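Week 5 notes: who gets to stand on the dais?

Hi all. These are the tidied-up notes from the session on sport and regional identity, with the bits I rushed through at the end filled in properly. If you missed it, read the whole thing. If you were there, skip to the Bernis section, because I muddled two of the dates out loud and a couple of you very politely let me.

Last updated 10/18/26.

## Where we'd got to

Last time we talked about national teams as a kind of mirror, and how people look into them hoping to see themselves. This week I wanted to go smaller. What happens when the thing you love is a district, a valley, a town with one oval and a leaky change room, and the team that's meant to represent you is picked somewhere else?

I grew up in a place like that (you've all heard about the bus trips by now), so I'm not neutral. Please argue with me in your responses. I mark the argument and I couldn't care less whether you land on my side.

## Three words we'll keep using

**Recognition** is the simple one: somebody says your name. Your town is read out, your colours are on the program, your player gets "of Endale" after her surname in the newspaper.

**Representation** is when someone speaks or plays for you, with or without being from where you're from. A selector can represent a region badly and still be from it! We spent ages on this and I think it's the best thing that came out of the discussion.

**Grievance** is the story people tell about missing out. I want you to treat it as a source, the same way you'd treat a ledger or a match report. It may have the facts wrong and still tell you heaps about what people valued.

## The Endale case

The reading was the chapter by Lensa Araya on the Endale District Football Association. Quick refresher for anyone who skimmed it on the tram.

The association was formed in 1912 by five clubs. Four of them were along the river, and the fifth, Flornard, was up the hill at the end of a road that washed out most winters. Flornard won a lot. Flornard also had almost nobody chosen for the combined side that went off to play the bigger districts.

Araya goes through the selection minutes and finds the reasons given, which are wonderful to read and a bit maddening:

- the player "could not be relied upon to arrive"
- the player was "unknown to the panel"
- the player was "known to the panel"

I love that the last two sit a page apart. She doesn't make much of it, she just puts them next to each other and moves on, and I'd like you to notice that as a bit of craft. You don't always have to poke your reader in the ribs.

Her bigger point is about roads. The panel met in the river towns, the trial matches were held in the river towns, and getting there cost a Flornard player a day's pay. So you can have a selection process where every person in the room is being fair by their own lights, and the result is still lopsided for years. Some of you thought she let the panel off too lightly. I go back and forth. Have a look at the footnote about the trial that was moved forward two hours and see if it changes your mind.

## The petition

In June of the association's second decade, the Flornard club sent a petition with 376 signatures asking for one trial match a year to be held on their ground. The chapter says the town had more than 400 people at the time, so think about who must have signed it. Kids? People who'd never watched a game? The minister signed, we know that, and he'd written letters to the paper complaining about football on the day of rest.

This is where I want you to slow down. A petition about a football trial is a record of a sports dispute, sure, but it's also one of the very few documents that town ever produced together. Nobody got 376 names for the bridge.

The association said the request would be "held over". It was held over at the next meeting as well. Then it drops out of the minutes altogether, and we never find out if there was a vote.

## Bernis, and the dates I mixed up

Okay, the correction. The Bernis Shield was a separate competition, played after the main season, and open to any club that could get a side together. I said the Shield began before the petition. It began *after*, two seasons later, and that order matters quite a lot for how you read it.

If the Shield comes first, it looks like a friendly extra that Flornard happened to do well in. If it comes after, it looks a lot more like an answer to being ignored. Flornard hosted the first final. They built a scorebox for it. They put the town's name on the scorebox in letters you could read from the far wing, and to be fair to them, so would I.

Somebody asked whether the river clubs took the Shield seriously. Mostly they sent their reserves for the first few years, then they started losing to a hill town and getting ribbed about it at work, and the reserves quietly disappeared.

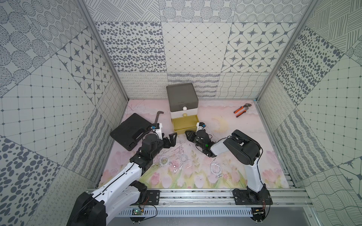 ## Comparing it with Plukanex

The second, shorter reading was on the Plukanex netball carnival, which I paired with Endale because it goes the other way. The organisers tried really hard to include everybody: rotating venues, a travel fund, a parade with a banner for each town. And people *still* felt left out!

Have a look at what they complained about, though. The order of the parade. The size of the banners. One town's name spelt with a single L, two years running. These sound petty and I caught a few of you laughing, but remember what we said about recognition. If the big questions are settled, the small ones have to carry the feeling.

Some things to chew on:

1. Would a rotating trial have fixed the Endale problem, or just moved the argument somewhere else?
2. Is a misspelt name a smaller injury than a missed selection? Smaller for whom?
3. Who keeps the story going once the players have retired?

## For next week

Bring one example of a sporting snub from a place you know. Local is best. A grandparent's version is completely fine, and so is something off the wall of the clubrooms, as long as you tell us where you got it. Half a page, typed or handwritten, and please put your name on it this time.

The Araya chapter is on short loan if the scan is too faint. Page 5 of the scan is upside down and I've asked for a new one.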